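Warehouse visit, Rondonuwu open day

Got there Saturday just after 9, parking already full. Badge, orange vest, straight onto the floor. Melur Subramaniam runs receiving and walked our group round. 920 pallet spots, 134 of them kept free for returns. More than I'd of guessed.

Scanning is all Umus now, paper sheets went in December. Pickers seem to like it. One grumbled about battery life.

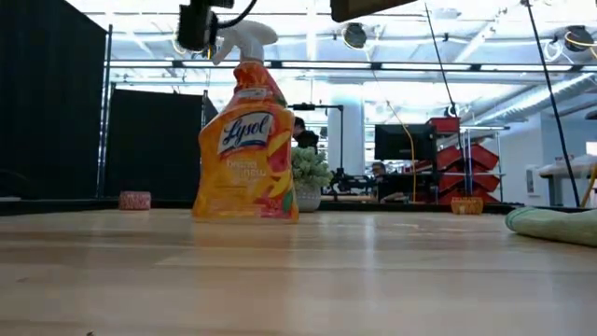
Cycle counts were what I came for. They do 126 bins a day, slow movers once a month, and Danang Chin showed us the mismatch log without being asked. Most errors are look-alike items in neighboring bins. Household cleaners are a pain: a Lysol spray with citrus on the label, trigger top, and next to it the same shape in another scent. Their fix is to keep scents two bays apart. Cheap, want to try it at ours.

Missed teh loading dock, ran over time. Coffee was fine. Asked Danang for the bin label template, he's sending it Monday. Need to ask what Umus costs under 200 users.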